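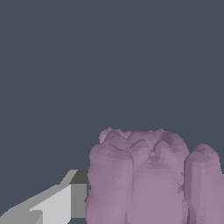

A lumpy pink shape and a gripper finger, drawn by a computer.

Hi! I'm Gönül Toprak, and I get to try out robot kits and then tell you what I think of them. For the last few weeks I've been playing with Sela, a robot kit from a company called Okdale. The funny thing about Sela is that there's nothing to unpack. No wires, no wheels, no tiny screws to lose in the carpet! The whole kit lives inside your computer, and so does the robot.

So what do you do with a robot that isn't really there? You teach it to pick things up.

Stop for a second and grab whatever is closest to you. A sock, maybe, or a banana. Did you have to think about it? Probably not. Your hand opened to about the right size, your fingers went to a good spot, and you squeezed just hard enough. You've been practicing since you were a baby (babies grab noses, hair, glasses, everything). A robot hasn't had any of that practice, so somebody has to help it get started, and in Sela that somebody is you.

Your robot has a gripper, which is its hand. You choose an object, move the gripper up to it, and close the fingers. Then you press Lift and watch. Sometimes the object comes right up. Sometimes it slides out and tumbles away, and my nephew Cauã laughs so hard he has to lie down.

A pretend world that follows rules like ours is called a simulation. In Sela's world, things are heavy or light, slippery or sticky, and they fall when you let go. The computer works all of that out with math, many times every second, while you watch.

Take a good look at anything pink and lumpy you find in there. See how the bumps are made of little flat patches? Those are called facets. A computer builds a shape by joining lots of flat pieces together, a bit like folding a ball out of paper. With big pieces the shape looks chunky, and with tiny ones it looks smooth. The computer also has more work to do when there are lots of tiny pieces, so chunky shapes help things run faster.

Lumpy shapes are my favorite part of the kit, and they're also the hardest! A box is easy because it has flat sides for the fingers to press on. But where do you hold something with bulges and folds and deep grooves? If a finger lands on a round bulge, it might slip. If it lands where the shape pinches in a little, it might have a better chance. You really have to try it, and then turn the gripper a tiny bit and try it again.

There are 729 objects to choose from, sorted into 9 shelves. The first shelf is mostly blocks and balls. By shelf six I was dropping nearly everything, and Cauã, who is nine, was doing much better than me. He says I close the fingers too soon. He's right.

Each time you try a grip, Sela saves it in a notebook on the side of the screen. You can go back and look at the good ones and the bad ones. After you've saved enough, there's a button called Your Turn, Robot, and the gripper has a go without you. Mine was terrible to begin with. It kept poking the same ball from the top, over and over, like it was ringing a doorbell.

A few things I didn't love. The instructions use some pretty grown-up words (what is an "end effector"? It's the gripper! Just say gripper!). There's no sound at all, so we made our own crashing noises. And it was slow on my old laptop, with long waits whenever I opened a new shelf.

Okdale says it's for ages eight and up. I think a six-year-old could have fun with the first shelf if a grown-up sits nearby to read the screen. You'll need a computer with a mouse, and you should ask before you install anything.

If you try it, start with a ball, then go find something really wrinkly. Cauã wants to know if anyone has managed to pick up the starfish on shelf eight, because we're still stuck on it.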